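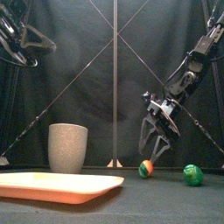
Bench view: cup and tray at left, striped ball under the open gripper, green ball further right.

26 February 2024

Muster roll transcription, Skuston militia papers. Finished box 3, 200 entries keyed. Surnames normalised in a separate column; the original spelling stays as written.

The Morsy and Nuvach companies share a clerk's hand up to November, then the Morsy sheets change to a smaller, cramped script. Dates of enlistment in the second hand are given by quarter only. Entered as quarter, no day inferred.

Eight men appear on both rolls. Five look like transfers - same age, same trade, same parish. The other three match on name alone, so kept as separate records and flagged D.

Pay column: "do." carried down as the value above it, except after a page turn, where it is left blank and queried.

Clumik export still drops the remarks field past 2000 characters. Split long remarks by hand for now.

To do: check the flagged names against the pension index. Re-read sheet 8, lower half, ink very faint.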